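Right to Protest: what a week that was!

We asked for 1,000 signatures against the Lastport assembly bylaw and you sent us 1,187. The bylaw would let the council ban any march through the town centre with a day's notice and no hearing, and until this month hardly anyone had heard of it. They have now!
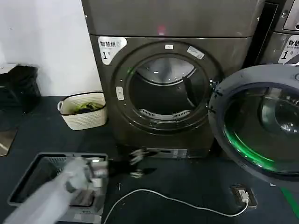
Dryer 1, drum open.

The petition went in with 37 written statements from people who were moved on, searched or held in vans during the June marches. Some run to a single paragraph, others to pages (do read the one from the Kadlec estate, it's superb). All of them are on the Serex website, with names removed where the writer asked.

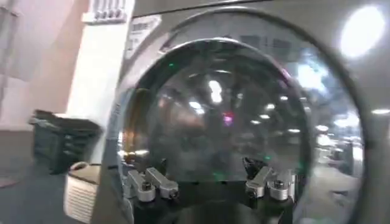
What happens next

The bylaw goes to a full vote after the public session, and five wards are still undecided. If you live in one of them, please write to your councillor in your own words. A short, plain letter about why you'd want to be able to march is perfect – much better than copying ours out.

We're also starting legal observer training online, shared with our friends at Dinavbridge, who have been doing this for years and are wonderfully patient with beginners. You'll learn how to take notes, what police can and can't ask you for, and when to step back.

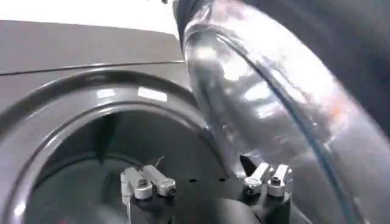

Grey front-loader with its door open.

Places are free. Reply to this newsletter with "observer" in the subject line and we'll send you the joining link.

Serex newsletter, 21/02/2021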